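Working at a Robot Picking Station: Guidance for Returns Staff
Steser Distribution, Lerum site
Last updated: Aug 29, 2023

Purpose of this guide

This guide sets out how staff in the returns department should work at a station where items are picked from a bin by a robot arm. It applies to all permanent and agency staff who have completed the half-day introduction. It does not replace the site safety rules, a copy of which is held at the shift office.

Until August, every returned item was lifted, checked and placed by hand. At the robot stations the lifting is now done by the arm, and the person at the station prepares the bin, watches the work, deals with items the arm leaves behind and decides what happens to anything damaged. Grades and rates of pay are unchanged. The job title on the rota is now "station operator".

Before you start

You will need your badge, your station key and the paper log sheet for the shift. Check that your name is shown against the station on the rota. If it is not, speak to the shift lead before touching any of the equipment.

Read the last entry on the log sheet. If the previous operator has recorded a fault and there is no signature beside it, the station must stay switched off until the maintenance team has signed.

Preparing the bin

1. Confirm that the arm is stopped and that the station key is in your possession.

2. Place the bin in its marked position and fasten every clamp. Push the bin firmly from each side with the flat of your hand. If it moves, undo the clamps and begin again.

3. Load mixed items by hand, placing them on the floor of the bin with space between them. Do not stack. Household goods of different shapes may share a bin, but glass, aerosols and anything leaking must go to the manual bench.

4. Remove loose packaging, labels and scraps.

5. Look along the cables on the arm. They should follow the arm without catching on the bin or the clamps. Report any worn tape or loose tie on the log sheet, even if the station appears to run normally.

6. Leave the working area, close the gate and return the key to the panel.
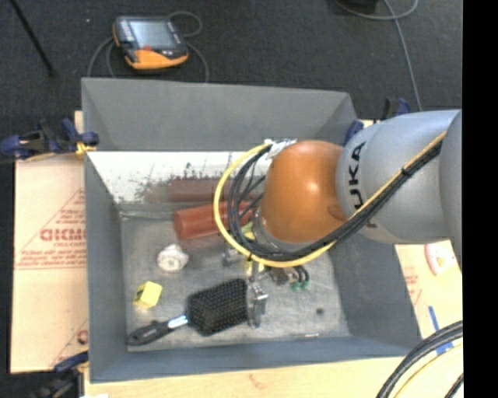

The arm working inside a clamped bin, with a hairbrush and other mixed items on the bin floor.

Running the station

Start the programme from the panel outside the gate. The first six picks of each shift are run at reduced speed, and the operator must watch all of them. After that you may carry out paperwork at the desk, provided that you remain within sight of the station.

The arm will try an item and, if it cannot take hold, will move on to the next. Items that remain at the end of the run are known as leftovers. Flat, shiny and very small items are the most frequent. Please do not open the gate to turn an item over while a run is in progress - wait until the run has ended.

When the run ends, take the key from the panel, enter, and move the leftovers to the manual bench. Enter each one on the log sheet with a short note in your own words. "Slipped out twice" is a perfectly good entry. These notes are read every week by Jennylyn Quiambao in process support and are used to decide which goods are sent to the robot stations at all.

Using the teach pendant

The handheld teach pendant is used to move the arm manually. Only operators who have passed the second stage of training may use it, and only with a second trained person present. Return it to its holder after use. Its cable must not be left across a walkway.

Rotation and breaks

No operator should spend more than two hours at a robot station without a change of task. Watching a machine is tiring in a different way from lifting, and staff at our Dizon site asked for this limit during the trial there. A 20-minute break follows each period, after which you will normally be moved to the manual bench or to inspection.

Output figures from a robot station are recorded against the station and are not used in individual reviews. An operator who stops the arm because of a concern will not be asked to make up the lost time.

Training and questions

The second stage of training lasts 40 hours, all of it in paid time, and is open to any operator after the first month. Applications are made through Fletura, the staff portal, under "Skills and courses". Staff who would prefer to remain on manual work should tell their shift lead, who will record the request.

Questions about this guide should be sent to Ľubomír Sýkora, operations training, on extension 1544. Faults must be reported to maintenance and entered on the log sheet.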